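Zulley Wire Hat and Bag Stand – yellow

Home > Shop > Stands and hooks > Zulley wire stand

Price: 3,290 pesos
Availability: in stock
Sold singly

I've been selling stands since before I had a proper shop to sell them from, and this is the one I keep going back to for my own shelves. It's a very simple thing, the Zulley. A ring of bent wire sits flat on the table, a straight bar runs across the ring, one thin upright comes up from it at a bit of a slant, and at the top the wire bends over into an arc. You hang or drape your cap over the arc, or loop a small soft bag on it, and there you go!

I stock it in a warm yellow that goes a little orange depending on the light. I did ask for a black one and Dayana Ochoa, who bends these for me at Plivum, said she'd do black when I'd sold enough of the yellow. She has a number in mind and won't tell me what it is. So please buy the yellow (it's the nicer colour anyway, especially with anything blue on it).

What it's good for

Caps, mostly. A soft cap with nothing inside it slumps on a flat shelf and the lettering folds in on itself, so people can't read the name across the front. Up on the arc it opens out and the writing faces forward. I also use mine for little fabric pouches and drawstring bags, and in winter for woolly hats, which it holds very well because they grip the wire.

I wouldn't put a stiff-brimmed felt hat on it. The arc is narrow and a heavy felt will end up with a ridge along the crown. If that's what you've got, have a look at the Becerra dome stand further down the shop, the one with the big rounded top. It costs more and takes up more room but your hat will thank you.

Details

Weight of stand: 200 g
Comfortable load: light caps, soft hats and small empty bags
Finish: coloured coating, yellow
Base: open wire ring with crossbar
Assembly: none, it comes in one piece
Box: plain card, one stand per box

A few things I've found out by using it

Put the slant towards the back. The upright leans, and if the lean goes the same way as the weight of the cap, the whole thing wants to tip. Turn it so the brim comes forward over the ring and it sits much more steadily.

It's light, and I won't pretend otherwise. On a market stall in a breeze it will go over. Crescencio Beltrán has a row of them on his stall and he ties the crossbar down to the table with a loop of fishing line. I've tried a blob of putty under the ring and that does fine indoors.

The thin wire can mark a soft surface if you drag it about, so lift it when you're moving it. And give it a wipe with a damp cloth now and then. Don't use anything scratchy, the coating is good but it's only a coating.

If the arc gets bent in a bag or a car boot (mine did, twice), you can ease it back by hand. Go slowly and do a little at a time – the wire is happy to be bent once or twice but I wouldn't make a habit of it.

Will it fit my cap?

Probably, if it's an adult cap. Children's caps fit too but they sit a bit lower and the back can brush the upright. Mesh-backed ones are lovely on it. If you're not sure, measure across the inside of your cap and send me the number, and I'll hold a ruler to the arc and tell you.

Delivery and returns

I post in the afternoons, so anything ordered before 11 in the morning usually goes the same day. Orders over 3,000 pesos go free, so even a single stand gets there without you paying postage. If it arrives bent, send me a message and I'll swap it. If you just don't like it, send it back in its box and I'll refund the stand but not the return post.

Shops wanting a dozen or more, please write first. Dayana bends them in batches and I'd rather give you a true date than a hopeful one. The next batch is due in September.

Goes well with

Pistton shelf clips, for keeping a row of stands in line
Becerra dome stand, for felt and straw
Zulley wall hook, same yellow, same wire, screws included
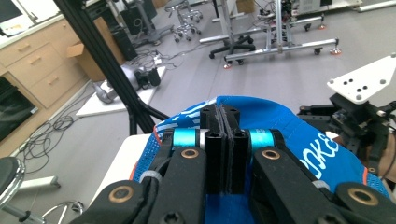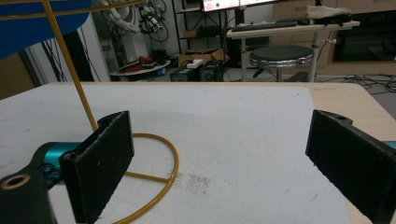
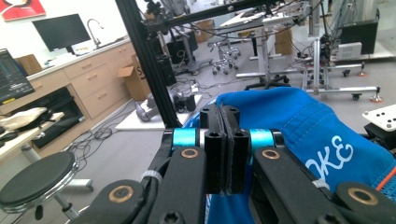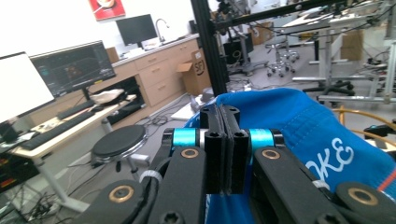 Yellow wire stand, ring base and upright: second picture. Blue fabric with white lettering: first, third and fourth.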